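Search this site
Enter keyword
Print this page | E-mail this page

Fruit Stand Gallery

At Jilstead we keep a small fruit display all year. The stand is a simple one: a plank shelf on top, and slatted crates of light wood below. In these pages I collect pictures of it, with a few notes for people who want to build a similar one at home or in a shop. My colleague Sayaka Imai chose the fruit, and I wrote the text.

Green grapes, first view
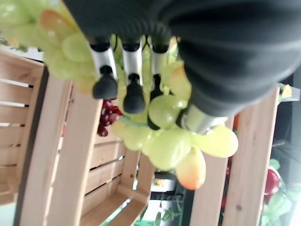

Grapes are the most difficult fruit to arrange well. A bunch is best held near the stem, so that the berries keep their shape. Sayaka likes to put a darker variety close to the pale one – the two colors help each other.

Upper crate

The slats have gaps between them, and light comes through from behind. Pale grapes look very good in front of such a back wall. A long bunch may hang a little over the front edge.
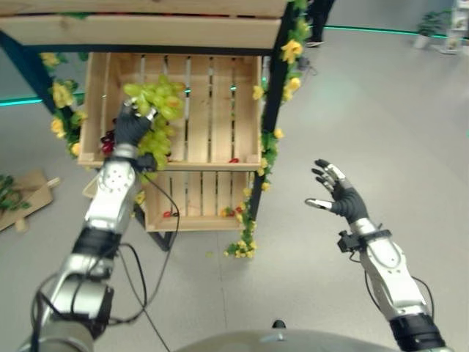

We first tried deeper boxes in July, but small bunches disappeared in them. Réjean Doucette suggested a lower front board, and we have kept this form. The wood is not painted. A dry brush is enough to clean between the slats.

Both crates and the flowers

Yellow artificial flowers with green leaves go along the black posts. Dark red grapes rest in the upper crate, and a few small loose pieces lie in the lower one. 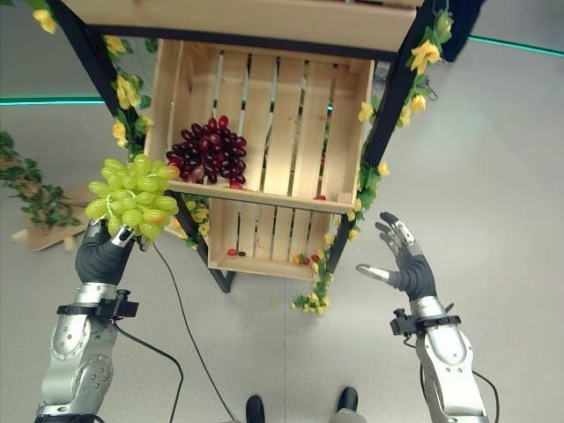 Notes for visitors

The stand can be seen in our front room. Please ask before you take fruit from the crates. Questions about the measurements may be sent to Tetsuya Shibata.

Page updated 18 December 2019

This site uses cookies. Accept | Read more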